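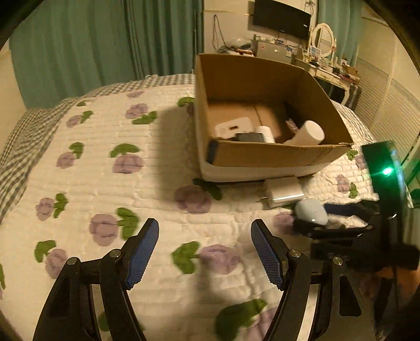

Gomcombe's small-gadget collection is back, and this time they'll come to your door

Old chargers, lonely earbuds and mystery adapters can go out by the front step in July

Filed under: Town news, Home and yard

If there is a drawer in your house that no longer closes the way it should, the town has some good news for you. The small-gadget collection, which a good many of us in Gomcombe missed last summer when the line of cars went all the way back to the feed store, returns next month with a pickup round added on. Residents on 68 streets will be able to leave a box on the front step in the morning and have it gone by suppertime. Everyone else is welcome at the drop-off behind the library, same as before.

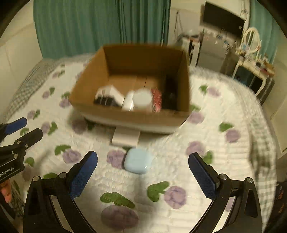 GOMCOMBE, 22/06/2019 - The town office announced the dates and the street list this week, and the phone there has been ringing ever since, mostly with people asking whether their particular old thing counts. It very likely does. The collection takes anything with a plug, a battery or a charging cord that one person can lift into a box: phones, routers, power adapters, earbuds and the cases they live in, remote controls, clock radios, little speakers, electric toothbrushes, and all those cords that came with something you can't quite remember buying.

The pickup is being run with Berkska, the recycling yard out on the county road, which is lending two trucks and the crews to go with them. The east side of town and everything down toward Anda will be done in the first week of July, and the west side and the hill in the second. The full list of streets is taped up inside the front window of the town office, at the library desk, and by the registers at the grocery store, where it has already been leaned on by so many elbows that a fresh copy went up yesterday.

Last year's collection, which was drop-off only, brought in 3,133 pounds, and that was with plenty of folks giving up on the wait and driving home with the trunk still full. The yard has asked the town to please spread things out a bit this time (they were very nice about it, we're told, but they were also still sorting cables at Thanksgiving), and that is a big part of how the street rounds came to be.

What kind of box to use

A plain cardboard carton is what the crews like best, and it doesn't have to be a handsome one. The sort that a small appliance or a grocery order came in is just right. Cut or fold the flaps away so the top is open and whoever picks it up can see what's inside, and please stop filling before things begin to slide off the top. Plastic tubs are fine too, only you may not get the same one back, and the town office would rather you heard that now than in July. Trash bags are out. Cords knot themselves up in there something terrible, and last year more than one bag split on the way to the scale.

A few people have asked where on earth to do the sorting, with the kitchen table in use three times a day. A bed works very well! It's a good height, it's wide, and small pieces show up nicely against a pale quilt. A white adapter or a light blue earbud case is easy to spot lying on the flowers in front of the box, and a lot easier than it would be at the bottom of a drawer full of twist ties. Set the carton in the middle, put the bulkier things in first, and let the little pieces wait on the bedspread until the end so they don't get buried under a router.

Open your earbud cases before they go in. The library's lost-and-found shelf can tell you how often people hand over a case with one perfectly good earbud still tucked inside. Phones and tablets should be wiped if you're able to turn them on, and if you can't, put a strip of masking tape across the back and write WIPE on it. Those go in a locked bin at the yard and are taken care of before anything else is done with them.

Original packaging can stay on if the thing is still in it. Loose batteries should not go in the box at all. Bring those to the library, where there is a metal can for them just inside the side door, and put a bit of tape over the ends of the nine-volt ones.

Things that still work

Anything in working order gets a second chance before it goes to be taken apart. The Ravn repair bench, which many readers will know from its Saturday-morning corner at the old fire hall, will go through the boxes as they arrive and pull out whatever can be plugged in and used. Matching a charger to a gadget takes most of the time, so if you know that two things belong together, wrap the cord around its partner with a rubber band or drop both in a paper sack. A note helps too. One box last year had a slip of paper tucked in it that read "works fine, just sick of looking at it," and that radio is now in the waiting room at the dental office, tuned to the oldies.

The bench also keeps a shelf of spare adapters for anyone who needs one, free for the asking, and people setting up a first apartment have gotten good use out of it. Stop in with the device itself if you can. Plugs that look like twins very often aren't.

On the morning of your round

Boxes should be out by eight, on the step or at the end of the walk, away from the regular trash. If it looks like rain, lay a flattened piece of cardboard or an old shower curtain over the top. In a real downpour the round moves to the next day, and the town office will put the word on its recorded line by six-thirty. There is a limit of two boxes per household for the street rounds. If you have more than that, bring the extra to the library lot, or talk a neighbor with an empty closet into sharing their allowance, which is allowed and even encouraged.

Big things will have to wait. Televisions, microwaves, air conditioners and anything with a door on it are handled in the fall, when the yard brings in its lift truck. Light bulbs aren't part of this one either, and neither are smoke alarms, which the fire department takes year-round at its side entrance.

Residents who can't get a box out to the step can call the town office before the end of June and ask for a hand, and someone from the crew will come up to the door. Larger apartment buildings will have one shared bin in the lobby for the whole two weeks, with a notice posted by the mailboxes.

The drop-off behind the library will be open from nine until one on both collection Saturdays. Enter from the church side and leave by the alley, please, as the bakery needs its driveway clear.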